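3.2 Trailer release and trending behavior
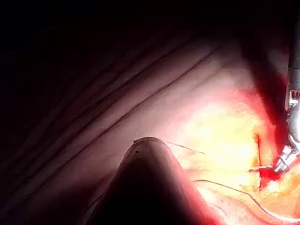

Figure 3. Close view: dark rounded tip, with two thin dark threads against the lit surface to its right.

The second part of the study looks at the week a horror trailer goes online. Same coding scheme as 3.1, same two coders. Only change is the unit: posts here, threads there.

Our case is the Altlow series, now at its third film. The first two did well in theaters and then did better at home, which matters for the numbers below. The third trailer went up in December, no advance notice, late evening. The distributor (Dreto) posted a short cut first and the full version the next morning. We treat these as one release. A reviewer of an earlier draft asked for them to be split, we tried it, the short cut alone gave too few posts in two of the categories to say anything.

Collection. Posts were pulled by title keyword and by the two tags the distributor used. Keyword alone misses a lot, people shorten the title or just write "the new one." Tags alone over-collect, fan accounts attach them to everything. We took the union and removed repeats by hand. After cleaning, 331 posts remained for close reading. Reposts with no added text were dropped. Posts in languages neither coder reads were dropped too, and this is a real gap, the series has a big audience outside English and we can't speak to it.

Coding. Each post got one main code out of 6: fear, doubt, memory of earlier film, cast talk, joke, plans to watch. A post could carry a secondary code but we don't report those here, agreement was poor. Agreement on the main code was good for plans to watch and cast talk, weaker for fear and joke. The trouble is that people joke when they say they are scared. "Sleeping with the lights on until spring" got coded both ways on first pass. We settled on fear if the post named a moment in the trailer, joke otherwise. Not a perfect rule. It was at least one both coders could apply without a meeting.

Results. Memory of earlier film was the largest group, bigger than fear. We did not expect this. Most of these posts don't describe the new trailer at all. They say where the person was when they saw the first film, who they saw it with, who had to leave. The cellar sequence in the first film comes up again and again, though the new trailer has no cellar in it. Fear was second. Doubt was third, and it clusters in the first few hours, mainly complaints that the series should have stopped. After that the doubt posts thin out and plans to watch takes over.

Posts coded as joke came to 66. They traveled further than the others by a wide margin, and a handful of them did most of the work of getting the title onto the trending list. So the title trended largely on jokes while the bulk of the talk was about something else. Anyone reading only the top posts that night would have gotten the wrong idea of how the audience felt.

Cast talk was small. The lead from the first two films does not appear in the trailer and we assumed this would drive discussion. It didn't, much. A few posts asked, other users answered with guesses, and that was that.

Comparison with Riviere. For contrast we ran the same scheme on Riviere, a stand-alone horror title with no earlier film behind it, trailer released the same month. Fewer posts, so this is a rough check only. The memory code is nearly empty, as it would have to be, but the posts don't simply move over to fear. They move to doubt and stay there. With nothing to remember, people ask what the film is, who made it, whether it is a remake. Some of them compare it to Altlow, which we coded as doubt after some discussion. Plans to watch never takes over in the way it does for the franchise title.

This fits the pattern in the Dasotcombe material (section 2.4), where audiences at a small regional festival rated sequels as scarier before the screening and less scary after. Expectation is carried in from the earlier film. The trailer only has to wake it up. We'd be careful about pushing this too far, festival audiences are self selected and the Dasotcombe forms asked about fear on a single scale.

A note on timing. Trending lists are not a neutral measure of size. They reward sudden growth over steady volume, and the way they are built isn't public. A late evening release gives a steep curve because little else is happening. Had Dreto posted at noon the same number of posts might not have shown up on the list at all. We therefore avoid using rank anywhere in the analysis and use only whether the title was listed or not. Listing was checked by hand, by one author, at fixed times through the night and the next day. Two checks were missed. We left these blank and did not fill them in from neighboring checks.

Deleted posts are a seperate problem. The set was collected once and then opened again on Jan 10, 2023 to see what was still up. Most losses were in the doubt group. Possibly people took back early complaints once the mood turned, possibly the accounts were just throwaways. We have no way to tell from the text. Counts in this section use the first collection throughout.

Limits. One franchise, one comparison title, one platform. The keyword step favors people who spell the title out, who tend to be fans. Coders were both familiar with the first two films and one of them likes them alot, this may have made the memory code easier to see. A coder with no knowledge of the series would be a useful check and we did not have one. We also did not look at attached pictures or clips, only text, so a post that was a single still from the cellar scene with no words is not in the count. There were a fair number of these. They would most likely have made the memory group larger still.

What the section does support is narrower. In the week of release, talk about this sequel was mostly talk about the first film, and the posts that made the title visible were not the typical ones. Section 3.3 takes the same accounts and follows them to opening weekend.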